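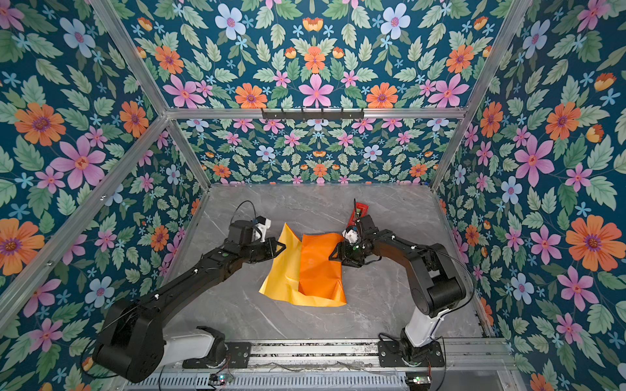

Grencombe Bag Folding Notes: Gallery 4, Orange and Yellow

Carrier bags are the least standardised item in a household store cupboard. Gauge, finish, handle type and bottom seal vary from one shop to the next, and a fold that holds on one sheet will spring open on another. The Grencombe notes record how thin, flexible sheets behave when they are flattened, stacked and folded on a hard surface. Gallery 4 covers one pairing, an orange piece on a yellow piece. Earlier galleries covered single sheets only.

Text is by Dilani Navaratnam, with corrections to the fold terms by Asanka Gunawardena. Terms follow the Murkmont sheet: a "gather" is any place where the material is drawn together across its width, a "crease" is a line left by folding, and a "flap" is a free part standing clear of the main body. The words "top" and "bottom" refer to the bag as carried, except where a caption says otherwise.

General remarks on the surface

A smooth, hard top is preferred to a cloth-covered one. Thin plastic slides freely on it and trapped air can be pushed out with the flat of the hand. On a tablecloth the lower layer catches, and the upper layer then drags it out of square. Grey is a useful ground for yellow and orange, as both edges can be followed without marking them. 

Wipe the top before starting. Crumbs under a thin sheet show as raised points and will sometimes pierce it on the second fold.

Detail of the gather
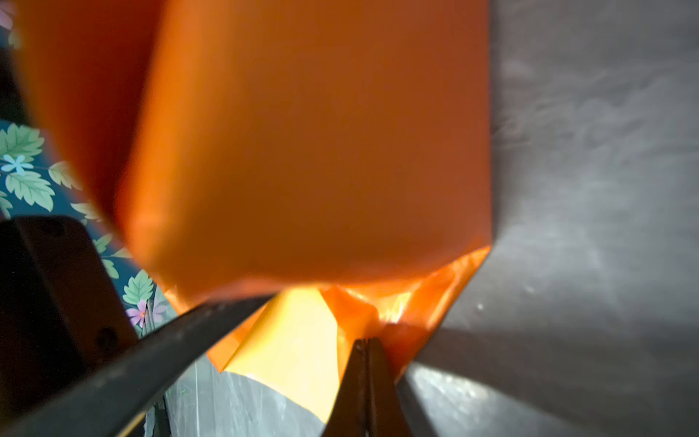 Orange bag, gathered at the lower part. Smooth and taut above, with one faint vertical crease; thin layers show yellow where the light passes through.

The change in colour is a fair guide to the number of layers. A single layer of thin orange plastic passes enough light to look yellow, and stacked layers close up to a deeper red-orange. The same test can be used on a finished fold: hold it to a window and any uneven stacking appears as a dark band.

Gathers should be opened out before the first lengthwise fold. If one is left in, the twist is carried through every later fold and the packet will be thick at one end. Jamila Kodikara's method is to hold the gather at both sides and draw the hands apart slowly. A sharp pull stretches thin film permanently and leaves a wavy edge that can't be folded true.

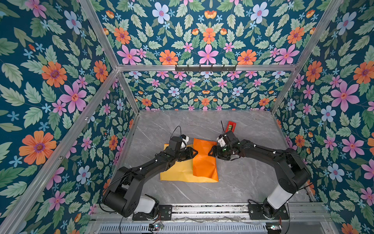

PAIRED SHEETS / ORANGE ON YELLOW

The yellow piece lies mostly flat, with faint creases and a straight bottom edge. The orange piece is on the right half of it, overlapping in part, bunched and wrinkled with a bright flap to the right.

The flat piece is the reference. Square the upper piece to its straight edge, then work the wrinkles outwards towards the nearest free side. Flattening from the edges inwards moves the slack to the middle, where it can't be got rid of. The flap is turned back last.

If the two pieces are to be stored together, fold the lower one round the upper. If they are to be stored singly, lift the upper piece clear by two corners and finish the lower piece first, as it needs less work.

Storage

Folded packets stand on edge in a shallow drawer, fold uppermost. Mitali Talukder's store at Becerra holds 30 packets to a row, sorted by size and then by colour. Rubber bands are not used on thin film, as they mark it and perish in warm cupboards. A paper sleeve is adequate.

Gallery 5 will cover bags with stiffened handles. Corrections to terms should go to Asanka Gunawardena, quoting the gallery number and the caption concerned.

Page last revised 2026-10-30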